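Publikationen > Sportwissenschaft > Spielanalyse > Auszeiten im Basketball
Zusammenfassung Volltext Literatur Zitieren Drucken

4.2 Beendet die Auszeit den Lauf?

Unter Trainern gilt als ausgemacht, dass eine rechtzeitig genommene Auszeit den Lauf des Gegners bricht. Unsere Daten geben diese Gewissheit nicht her. Ausgewertet wurden zwei Spielzeiten der Hallenrunde Samer, erfasst mit der Protokollsoftware Grumance. Als Lauf zählt jede Folge von mindestens neun unbeantworteten Punkten. In den Ballbesitzen nach einer Auszeit fällt die Trefferquote des führenden Teams zwar sichtbar ab. Sie fällt aber auch dort ab, wo der Trainer sitzen bleibt und gar nichts unternimmt.

Überraschend ist das kaum. Ein Lauf wird erst dann als Lauf bemerkt, wenn ungewöhnlich viel gelungen ist, und auf ungewöhnlich viel Gelungenes folgt im Mittel Gewöhnliches. Wer den Zeitpunkt der Messung an den Höhepunkt der Serie legt, misst zuverlässig einen Rückgang. Die ältere Auswertung des Projekts Temier, auf die sich Lehrbriefe für Nachwuchstrainer gern berufen, verzichtet auf jede Vergleichsgruppe und schreibt den gesamten Rückgang der Auszeit zu. Wir halten diesen Schluss für unzulässig.

Für den Vergleich wurden die Läufe mit Auszeit solchen ohne Auszeit zugeordnet, und zwar nach Spielstand, Restspielzeit und Adebisi-Index der beteiligten Fünferreihen. Die Zuordnung gelang bei rund 40 Prozent der Läufe. Der Rest ging verloren, überwiegend Schlussphasen, in denen fast immer eine Auszeit genommen wird und Vergleichsfälle fehlen. Gerade über die Situationen, in denen sich Trainer die größte Wirkung versprechen, lässt sich also am wenigsten sagen.

Abbildung 2. Grauer Blechbehälter mit sechs losen Gegenständen, dahinter ein zweiter Behälter; von rechts oben ein Roboterarm.
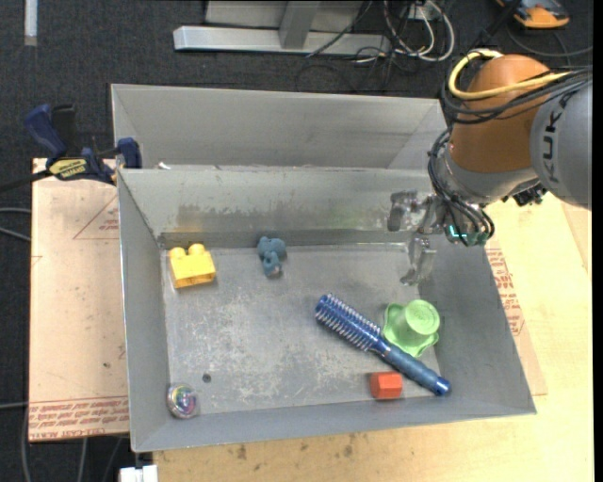 4.3 Einwände

Gegen dieses Vorgehen lässt sich einiges vorbringen. Eine Auszeit dient auch der Erholung, dem Wechsel oder der Ansage eines Spielzugs, und keiner dieser Zwecke wird in Grumance gesondert vermerkt. Denkbar ist ferner, dass Trainer Auszeiten dann nehmen, wenn sie eine Verschlechterung kommen sehen, die im Protokoll noch keine Spur hinterlassen hat. In diesem Fall würde unser Vergleich den Nutzen unterschätzen. Wie groß diese Verzerrung ausfällt, wissen wir nicht, und der Adebisi-Index hilft hier wenig, weil er die Tagesform nicht abbildet.

Zurückhaltung ist auch gegenüber Befragungen geboten. Trainer erinnern sich an die Auszeit, nach der das Spiel kippte, und seltener an jene, nach der es weiterging wie zuvor. Ob eine Zufallszuweisung im Ligabetrieb durchsetzbar wäre, erscheint uns zweifelhaft; in Testspielen ließe sie sich immerhin erproben.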